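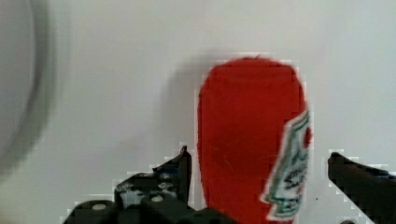
Photo: Morkar Press Office

News > Television > Interviews

Morkar head of daytime sets out plans for "The Benwood Hour"

December 2020 | By the Verstraete Media Review staff

Print this page | E-mail this page

The longest-serving presenter of "The Benwood Hour" left the program in November after 431 editions. Morkar, the company that produces the show for the Prunus channel, has now confirmed that the position will not be filled by a single successor. The company's head of daytime discussed the decision with the Review by telephone.

"We received a great deal of mail, and most of it asked who was next," the executive said. "We looked at the question for several weeks. Our answer is that four presenters will share the week in pairs, and viewers will get to know all of them over the first season."

The departing host was reported in several newspapers to have been dismissed. Morkar disputes that account. According to the executive, the presenter's contract came to its agreed end and talks on a further year were held twice in the summer.

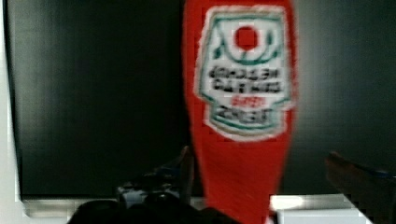
"Those talks were friendly," the executive said. "The offer was a shorter week, and it was declined. I would have liked a different result, and I said so at the time. There was no argument, and there was no walkout."

Prunus has ordered 152 editions for the coming year, a small increase on the present run. The program will keep its late morning place and its present length. The weekly letters segment, dropped in the spring, is to return – a change the executive described as overdue.

Asked whether the pairs had been chosen on the basis of audience research, the executive was cautious.
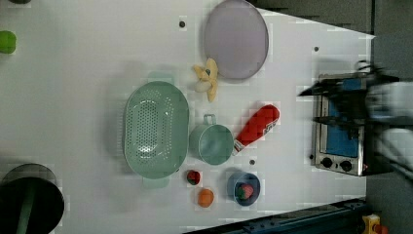
"We do carry out research, and I read it," the executive said. "It tells you whom people already know. It is less useful on the matter of who will be good company at eleven in the morning. Two of the four have never hosted a live program, and we have given them extra rehearsal time."

The names of the presenters will be released by Prunus early in the new year. The executive declined to comment on fees, or on reports that the former host has been approached by a rival channel.
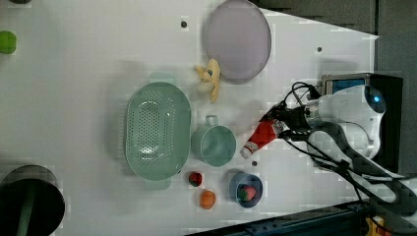

A ketchup bottle held in the gripper of a white robot arm.

On the question of a farewell edition, the executive said that one had been offered and that the invitation remained open. "The door is not locked. If our former colleague would like to come back for a morning and say goodbye properly, we will clear the schedule – and I expect the audience would be very pleased."

The first edition with the new presenters will be broadcast live, with a repeat the same evening.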